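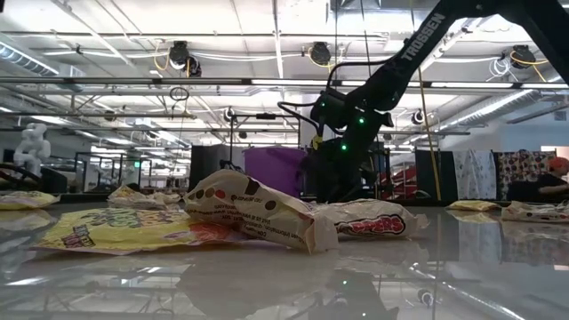

Vending Sync Errors: Item Prices Reset After Restart

Support > Snack and Vending > Pultwood Controllers > Resolved tickets

Last updated: October

Filed under: pricing, candy and snacks, restart

Reported by: Inger Toft
Handled by: Róisín Scanlon
Status: Resolved

Problem

Customer runs a Pultwood controller in the break room machine and manages prices through Skister on an office PC. After a power cut the candy rows went back to the old prices. The drink rows kept the new ones. Customer re-entered the candy prices by hand at the keypad. They held until the next restart, then reset again.

No error on the display. Skister shows the correct prices and says "In sync."

First checks

Asked customer to confirm the controller clock. It was wrong by 40 minutes. Customer corrected it and restarted. Candy prices reset again, so the clock was not the cause, but leave it corrected because the sales report uses it.

Asked for the price table export. The file had 200 lines. All of the candy lines were assigned to price group 3. The drink lines were in group 2.

Swapped the network cable for a known good one. No change.

Cause

Group 3 was locked on the controller. It looks like this was done when the machine was first set up, before the customer had Skister. A locked group takes new prices into working memory but does not save them. At restart the controller loads the last saved table, which still had the old prices. Skister only compares against working memory, so it reported no problem.

Fix

1. Open the service menu on the controller and go to Price Groups.
2. Select the group that keeps resetting. If a lock symbol shows next to the number, press Edit and enter the service code.
3. Set Lock to Off and press Save. Wait for the display to go back to the group list before closing the door.
4. In Skister, open the machine and choose Send All Prices. Do not use Send Changes. It skips any price that already matches working memory.
5. Restart the controller and check a few selections at the keypad.

Customer update, 4:15 p.m.

Inger followed the steps and restarted twice. Candy prices stayed as set both times. She asked if the lock can be turned back on now. It can, once the new table is saved, but it has to come off again before the next price change.

Ticket closed. Sent a note to Sikora asking for the lock setting to be added to the installer checklist.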